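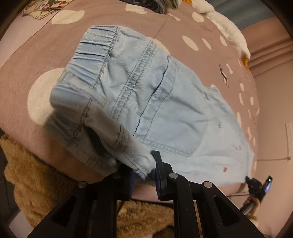 **Where does the blue in blue jeans come from?**

It comes from a dye called indigo. Long ago people got indigo from the leaves of certain plants, and today most of it is made in factories, but it is the same blue either way.

Now, if you have a few minutes, I would love to tell you the longer story, because indigo is one of the strangest and most wonderful dyes there is, and I have been fond of it ever since my aunt let me stir her dye pot with a big stick.

## A blue that hides in green leaves

You might expect a plant that makes blue dye to be blue somewhere. Maybe it has blue flowers, or blue berries, or blue juice that runs out when you squeeze it. Indigo plants have none of these! They are green and leafy and a bit plain, and you could walk right past a whole field of them on your way to look at something more exciting.

The leaves hold something that can turn into blue, but it has to be coaxed out. Dyers pick the leaves and soak them in a big tub of water, sometimes for a whole day or longer. The leaves begin to break down, and the water turns a yellowish green. (It also begins to smell. My aunt said it smelled like a pond, and my uncle said it smelled like something that had died in a pond.)

After that, the leaves are taken out and the water is stirred and splashed and beaten to get plenty of air into it. Air has oxygen in it, the same oxygen you breathe, and when oxygen meets what came out of the leaves, tiny specks of blue appear. The specks sink slowly to the bottom like mud. People pour off the water, dry the blue mud, and cut it into little cakes that can be kept on a shelf until somebody needs them.

## The part that looks like a magic trick

There is one problem with those cakes. Indigo will not dissolve in water. Sugar does, and salt does, but if you drop powdered indigo into a glass of water and stir, the powder just floats around and settles again. Cloth dipped into it would come out with blue dust on it, and the dust would mostly wash away.

So dyers have to change the indigo first. They mix it with other things in a deep pot, called a vat, and these other things take the oxygen away from the dye. The indigo loses its blue color and dissolves at last, and the liquid in the vat turns yellow or green. You dip in a piece of white cotton, wait a little, and lift it out.

It comes out yellowish green. And then, while you stand there holding it, it starts to turn blue! First the edges and the folds that stick out, then the rest, as the air reaches it. I have seen this more times than I can remember and I still call people over to look.

Siham Bitar, who teaches dyeing to children in the town of Kenero every July, has her classes sing a song while they wait for the color to change. Most pieces are blue before the second verse. If you want a darker blue, you dip the cloth again, and again after that, letting it have some air each time. One long blue curtain in her workshop took 105 dips, which I think may have been showing off.

## Why old jeans get paler

Most dyes soak deep into the threads. The indigo on jeans mostly stays near the outside of each thread and leaves the middle white, a bit like the red skin on a radish. (Next time you have a radish, bite it in half and you'll see what I mean.)

Every time jeans are worn and washed, a little of that blue outside gets rubbed away and more of the white middle shows. Knees fade early, and so do the places where you sit and the edges of pockets. Some people like this so much that they buy jeans that have been faded before they ever reach the store.

There is also a reason the inside of your jeans is lighter than the outside. Denim is usually woven from two sets of threads that cross over and under one another. One set is dyed blue, and the other is left white. They are woven so that more of the blue shows on the front and more of the white shows on the back. Turn up the bottom of a pant leg and have a look.

## Something to try at home

You don't need a dye vat to see how air can change a color. Ask a grown-up to cut an apple in half for you. Eat one half if you are hungry, and leave the other on a plate. Look at it again after lunch. The white part will have turned brownish, and oxygen helped to do that as well.

You can also go looking for fading. Find the oldest pair of jeans in your home, with permission from whoever owns them, and check under a pocket flap or inside the hem, where the cloth has been tucked away. The blue there is often darker, and closer to the color the jeans were when they were new.

## Words to remember

**Dye:** something that gives color to cloth, yarn, or paper.

**Indigo:** a blue dye, and also the name of plants it can be made from.

**Vat:** a large pot or tub for holding liquid.

**Oxygen:** a gas in the air that people and animals need to breathe.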